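Heditham guest house scheme sends 33 rooms' worth of bedding to families in need

Heditham, Jan 2, 2021

Enport Linen Hire is very pleased to share the news that its Sheets Again scheme, which began in Heditham last May with a couple of borrowed shelves and a good deal of hope, has now passed on 141 sets of bedding to local households. Guest houses and small hotels give the sheets they are ready to replace, we wash and mend them at our Cuadros Road laundry, and they go out again to people who have just moved into a home with very little in it.

Most hotel sheets are retired long before they are worn out. A faint mark or a hem that has started to go is enough to take one off a paying guest's bed, and yet there may be years of good sleep left in it - often more than in something new and thin from a bargain bin.
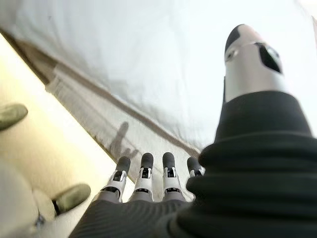 Can anyone give bedding to the scheme, or is it only for hotels?

Households are very welcome to give too, as long as the sheets are cotton or a cotton mix and have been washed before they reach us. We can take flat sheets, fitted sheets, pillowcases and duvet covers in any size or colour. Pillows and duvets themselves are sadly beyond us for now, as our machines are not large enough to do them properly.

The first big gift came from the Sikusano Hotel on the sea front, which was refitting 33 rooms and very kindly thought of us before ringing the rag merchant. Since then 12 guest houses have joined in, some with a single carrier bag and some with a van full, and we are every bit as grateful for the one as for the other.
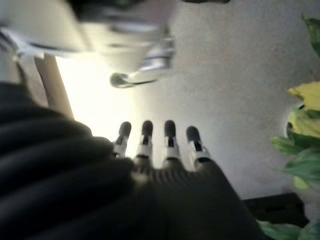 Sheets that cannot be saved whole are cut down into cot sheets and pillowcases, and the last scraps are bundled up as dust sheets for decorators. Nearly 109 kilos of cloth has been kept out of the bin in this way, and we would dearly love to do better in the year ahead.

From this month the scheme will also cover the villages along the Enport road, with bedding left at the Heditham library for collection. Families can be put forward by a school, a surgery or a housing officer, and there is nothing to pay. Each set is made up to fit the beds in the home, so please do tell us the sizes when you get in touch.

Gifts of bedding can be brought to the side door of the Cuadros Road laundry on any weekday morning. Guest houses with larger loads are asked to telephone first, so that we can send the van round at a time that suits.

Ends

Notes to editors: Enport Linen Hire washes and supplies bed and table linen to guest houses, cafes and village halls in and near Heditham. Sheets Again is run by its laundry staff.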